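Notebook, small appliances bench
August, Sunday, started 9:15

Back on the toaster comparison. Left over from last time: the bread question, the crumb trays, and where to put everything so two of us can work at the table without bumping elbows.

Bread first. Used the Brustell white sandwich loaf again, same shelf in the store. Weighed four slices out of the bag: 32 g, 32 g, 31 g, 33 g. Close enough. Threw out the heel. Bag gets clipped between runs or the top slice dries and browns early, which is what spoiled the second set last time.

Small two-slice, knob at the middle setting, one slice only:
run 1, 93 seconds to pop, pale, a bit darker on the side facing in
run 2, no wait after run 1, 81 seconds, same color
run 3, after ten minutes to cool, 92 seconds

So the cool-down matters and we should write it into the sheet. Ten minutes seems to be enough. I did not try five.

Large one, same bread, same wait: 118 seconds, more even, slightly dry at the crust. Second slice the same. Third slice went in crooked and came out with a white corner, so I left it off the sheet and noted it here only.

Plug-in meter is the Amow one. It reads zero for the first second or two and then jumps, so don't trust the start of the log. The gray power strip was warm by the fourth run. Moved the large toaster to the wall outlet on its own and will leave it that way.

11:40. Cleared the table and wiped it down. Crumbs had gotten under both bases. Put the big white toaster in the middle, with the little cream one back by the far edge on its left and the glass jar at the back on the right. 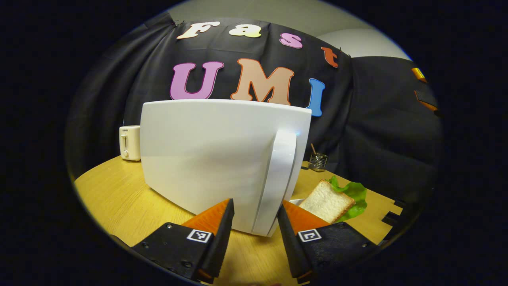
Lunch, then the butter test, which I had been putting off. Butter straight from the fridge tears the pale toast from the small toaster and mostly holds on the darker toast from the large one. Let it sit out 20 minutes and there is no difference worth writing down. I would drop this test from the list. It says more about the butter.

Oven thermometer on the shelf still reads high. It showed 400 when the Lendetti oven was set to 375, and 200 when set to 180, so the error is not the same at both ends. Labeled it with tape. Don't use it for the bagel work.

To do:
crumb trays, weigh before and after ten slices
repeat the large toaster with two slices in
ask at Ní Bhriain about a seeded loaf, sliced to the same thickness
new clip for the bread bag
copy today's times to the shared sheet, I have only done the small toaster so far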